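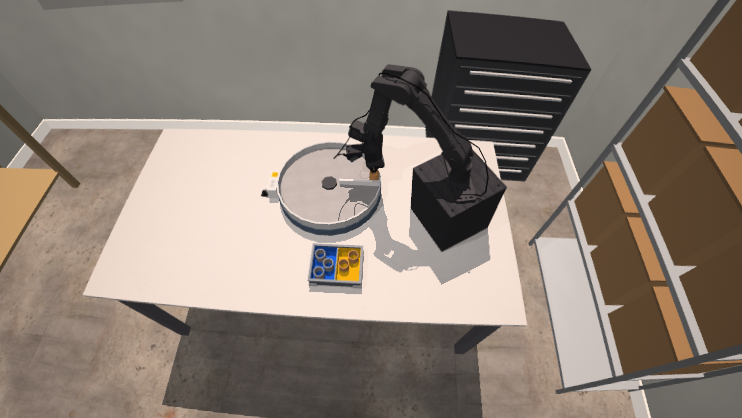
Visit to the Prargate Training Center, Skerkau

In March, members of the regional manufacturing council were received at the Prargate center in Skerkau, where robot arms are taught assembly work by remote control. The delegation was welcomed by Hernán Alvarado, head of demonstrations, who outlined the center's work and its agreement with Caletti, a supplier of small machined parts.

Mr. Alvarado explained that operators first practice in a simulated workcell. The operator moves a hand controller, the arm on the screen follows, and each attempt is recorded from start to finish. Picking up a small cylindrical part and carrying it over a round tray is among the first exercises assigned. New operators complete 40 attempts before their recordings are accepted for training. 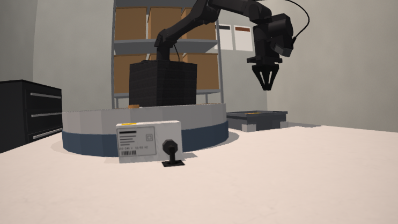
The center now holds over 2000 accepted recordings, of which 600 were made for the Caletti program. Mr. Alvarado noted that slow, even movements are preferred, and that a hesitant approach is normally deleted and repeated. Members asked whether corrections made partway through a task were also kept. They are, he said, provided the operator marks them as such.

Several members then took the controls for 20 minutes each under supervision. Most found depth the hardest thing to judge - a difficulty the staff said was common in the first hour.

The afternoon session covered guiding an arm by hand, a method the center uses with its Ansah equipment. A written summary of the discussion will be sent to all members with the notes of the next meeting.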